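Tinham Home Help – Tables and Worktops
Search the help pages Search
3 min read

Bowl slides on a smooth white table when I handle it from both sides

I have a rectangular table with a flat white top, and I use it for kneading, for folding small laundry and for whatever else needs a surface at standing height. The top is a Mikby, bought used, with no paperwork. The bowl is a translucent blue plastic one with a smooth outside wall, wide at the rim and domed underneath. When I mix anything stiff, it walks toward the front edge. If I hold one side, it rotates around my hand. If I hold both sides, I have no hand left for the spoon.

What I have tried so far:

Dry dish towel, folded in 4. The bowl stays on the towel, but the towel slides on the table.
Wet dish towel. Better, but it leaves water on the top and I have to dry everything afterward.
Shelf liner. It holds for the first minute, then flour gets into it and it stops holding.

I would like something that works without clamping anything to the table. The top is slightly curved at the edges and I doubt a clamp would seat properly. I also use the bowl for soaking cloths, so nothing glued to it, please.

Posted by Tarex

The problem is the contact area. A domed bowl touches the table on a small patch in the middle, so nearly all the weight sits there and any sideways push has a long lever to work with. The mat you choose matters less than what the wall of the bowl is resting against.

Make a ring. Take a bath towel, roll it along the long side into a firm rope, and join the ends into a circle a little smaller than the widest part of the bowl. Two safety pins will hold it. Put a damp microfiber cloth flat on the table first, wrung out until it no longer drips, then the ring, then the bowl. The cloth grips the table and the ring grips the wall. Press down once before you start so the ring settles.

For the shelf liner: wash it in warm water with a drop of dish soap, rinse, and let it air dry. Flour fills the texture, and wiping only pushes it further in. Soap residue will also make it slide, so rinse longer than seems necessary.

Placement also matters. Most people work too close to the front edge because it is easier on the back. Move the bowl back by the width of your hand and stand with your feet closer to the table.
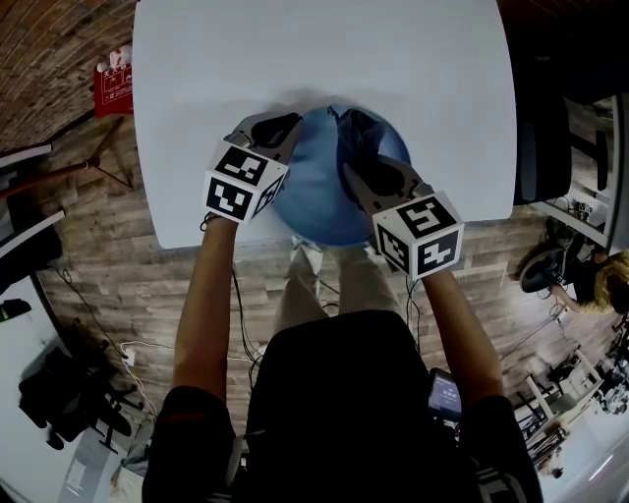

Kelly Sowerby

When the bowl has to be shifted, take it from the left and the right at the same height and apply equal pressure. Uneven pressure is what starts the rotation you describe. With a translucent plastic bowl, keep the pressure moderate – a thin wall flexes inward, the rim goes oval and the bottom patch can lift on one side. If there is cloth hanging over the rim, fold it into the bowl before you move it. Cloth between the grip and the wall slips more easily than bare plastic does, and it tends to slip on that side only.

To check the setup, put a dry cloth in the empty bowl and push the rim sideways with two fingers. If the bowl tips before it slides, the ring is too small. If it slides before it tips, the cloth underneath is too wet or too dry. Adjust one at a time.

I would stay away from suction pads on this kind of top. They hold well on a clean, flat surface and let go all at once if there is a crumb under the lip. The curved edges you mention make no difference to the ring, provided the cloth lies entirely on the flat part.

Posted by Bahrami

Get a heavier bowl. I had the same trouble with plastic and switched to stoneware in July and it doesn't move. Costs more, and you need to be careful putting it down on a white top as the unglazed foot can leave gray marks. They come off with baking soda paste.

Reply from Tarex

The ring works. I used an old hand towel in place of the bath towel and it was too thin, so I rolled 2 together. Washing the liner also helped, though it still loads up with flour by the end of a batch. I will keep the plastic bowl for now because the stoneware would be too heavy to lift when it is full of water.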